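Filed under: Talks & Handouts > Stores and Workshops

Sorting by bin: speaker notes, afternoon session

Slide 1. Title only. Give name, say the notes will be on the shared drive. Questions at the end, except for anything on terminology, which should be asked straight away.

Slide 2. Scope. Small loose items, sorted by hand or otherwise into open-topped bins on a flat table. Not racking, not conveyors. Rory Morrison covers racking after the tea break, so pass those questions to him.

Slide 3. Terms. "Bin" means an open container with no lid. "Station" means the table plus its bins. "Home bin" is where an item ought to end up. Deolinda Brandão's group says "target bin" for the same thing – either will do, but pick one per site and print it on the labels.

Slide 4. Table surface. Plain, matt, mid-toned. Patterned tops make small parts hard to find and glossy tops throw back the ceiling lights. At Dosard we changed one top from white to mid-brown and left everything else alone for all of June. Missed items went from 40 to 2 per 1000 sorted. Stress that this was one table and one product line. Győző Bozsik has the raw sheets if anyone wants them.

Slide 5. Number of bins. Start with two. A third bin labelled "other" fills up with everything people can't decide on, and somebody has to sort it again at the end of the shift. If a third category really exists, give it a name.

Slide 6. Colour. One solid colour per bin, and the two colours well apart. Pink and turquoise work. Two blues do not, even with labels. Mention colour vision: add a large letter on the outside wall as well. Translucent walls look paler with light behind them, so check the pair at the table and not in the catalogue.

Slide 7. Position. Both bins at the same end, leaving the rest of the top clear for the incoming items. Leave a small gap between them. With the walls touching, items balance on the join. Nahom Birhane will ask about putting one bin at each end. Answer: tried at Bellero, roughly 200 items, slower, and people reached across themselves. 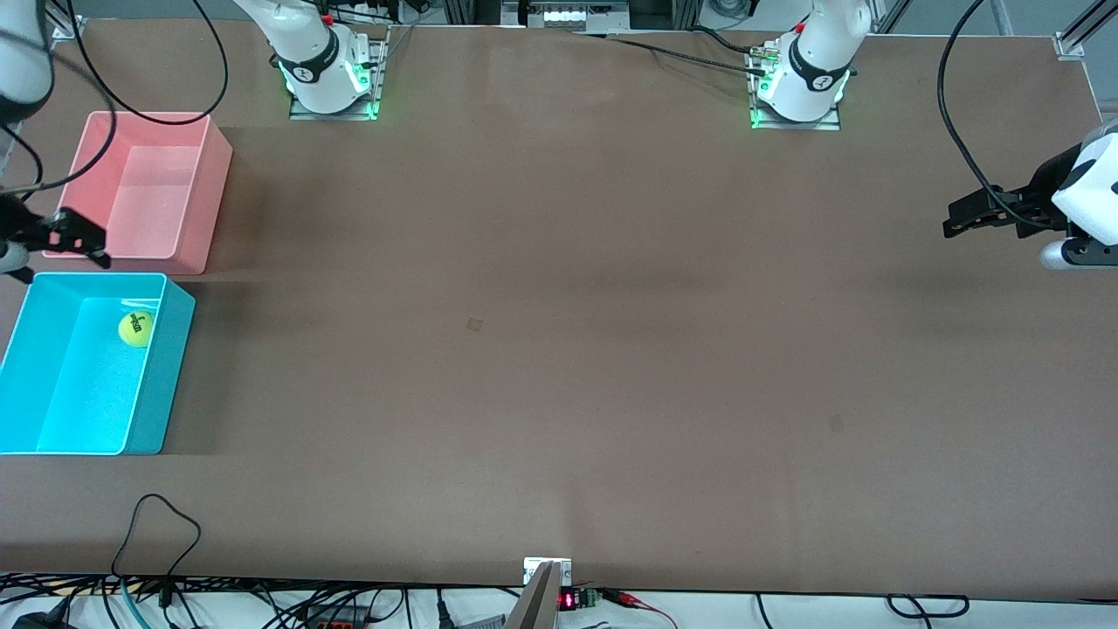
Slide 8. Test items. Use something that rolls for the first trial. A tennis ball is cheap, easy to see and shows up a table that isn't level. Follow with flat items, which are harder to pick up, then a mixed batch. Record the order. Ottó Csizmadia's form has a column for it and the Brelent form does not.

Slide 9. Clearing down. Bins emptied, top wiped, bins back on their marks. Use tape for the marks, corners only – a full outline lifts and collects dust.

Slide 10. Open points. Bin depth. Whether rounded inner corners make the last few items easier to get out (I think so, no figures yet). Replacement labels from Major, still on order.

Leave slide 10 up during questions. Spare copies of the form are in the blue folder.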